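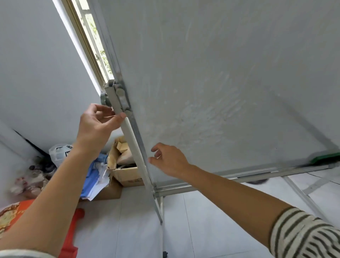
Robot Learning from Demonstration
Handout 2: Recording a task by hand and by remote control

Course leader: Roxana Lozano
Laboratory supervisor: Cletus Nguyen-Tran
Version of 2026-03-17

1. Scope of this handout

Handout 1 dealt with how a robot's movements are described. The present handout concerns the ways in which a person may show a robot what is to be done, and the standards that a recording must meet before it is accepted into the course collection. Students should read sections 2 to 5 before their first laboratory session. Section 6 sets out the work to be submitted.

2. Three ways of showing a task

Guiding by hand. The demonstrator takes hold of the robot's arm and moves it through the task while the joints are set to yield. The joint positions are stored as the arm moves. The method is easily learned and gives movements that the robot is able to repeat. Its main weakness is that the demonstrator's own body may block the camera, and that work requiring two arms is hard for one person to guide.

Remote control. The demonstrator stands apart from the robot and moves it by means of a pair of leader arms or hand controllers. In this course the Forkport station is used. The camera view is left clear, and both arms may be used at once. The demonstrator has, however, little or no sense of touch, and first attempts are usually slow. Students are expected to complete 30 practice runs at the station before recording anything for assessment.

Demonstration with bare hands. The demonstrator carries out the task directly, with a camera placed at head height and facing the work. No robot is needed at the time of recording. The movements of the hands must later be matched to those of a robot arm with a quite different shape, and the forces applied are not recorded at all. A thumb pressed against a metal post tells the viewer where the hand is holding; it does not tell the viewer how hard.

3. Choosing a task

Much early work in this field used blocks and cups on a table. The course collection, named Lovirlow, includes larger household and office objects, among them whiteboards on stands. These are useful for teaching for several reasons. A large board hides whatever lies behind it. It is also commonly handled with each hand doing something different: one hand holds the stand steady – or simply keeps a place on it – while the other is free to approach the board, a fastener or the rail.

Students should pay particular attention to the free hand. A hand held open in front of a surface may be about to touch it, may have just left it, or may be waiting. A single still cannot settle the matter, and labels must therefore be made from the moving recording and never from one still alone.

4. Labelling

Each recording is divided into steps. For each step the following are entered:

The hand in use (left, right or both)
The object held, or "none"
The part of the object held, in plain words such as "upper part of post"
The start and end of contact
Any point at which the view of the hand is blocked

A hand with nothing in it is labelled "none" even where the labeller believes that it is about to take something up. Where fingers pass behind a post or tube, contact is marked as "partly hidden". Labellers should not guess the position of fingertips that cannot be seen.

Objects in the background are left unlabelled unless they are touched. Ordinary rooms contain boxes, bags, cables and papers, and a robot trained only in cleared rooms will perform poorly elsewhere. Rooms should be recorded as they are found, subject to the safety rules posted in the laboratory.

5. Checking and acceptance

The Lovirlow collection holds 2683 recordings, of which 477 were made with bare hands. Every recording is checked by a second person before it is used for training. Ronaldo Aquino is responsible for the hand recordings and Giuliana Correa for those made at the station. A recording is returned to the student if the hands leave the view for a full step, if the start of the task is missing, or if the labels do not agree with what is shown.

Failed attempts are not to be deleted. They are marked as such and kept in a separate folder.

6. Work to be submitted

Working in pairs, students will choose one task that needs both hands and show it twice: once with bare hands and once at the Forkport station. Each pair will submit both recordings with labels, together with a written comparison of no more than two pages. The comparison should state which steps were harder by remote control, where contact was hidden, and which information was lost in each method.

Questions about the labelling program should be sent to Uriel Esquivel. Station bookings are made through the laboratory office.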